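**Doveo folding chess set, black and gray**

A square board with a black border, a latch-like projection on the edge and two armies partly set out. Vuvbridge has carried it since some November when Gornari stopped making the nicer one. Black pieces on black squares are hard to tell apart – we call this a training feature. 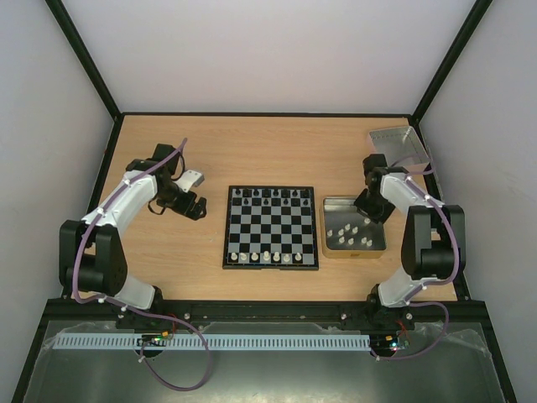

*By the Vuvbridge games desk*

The white pawns start in front of the white pieces, once you get round to putting them out. A bin beside the board is a fine place for captures.

- Item 183, boxed weight 300 grams
- Spare pawns: bag of 20, item 131
- Fits the Krawczyk zip case, sold separately

Orders in by noon Tuesday leave the same day. Returns accepted with all kings present.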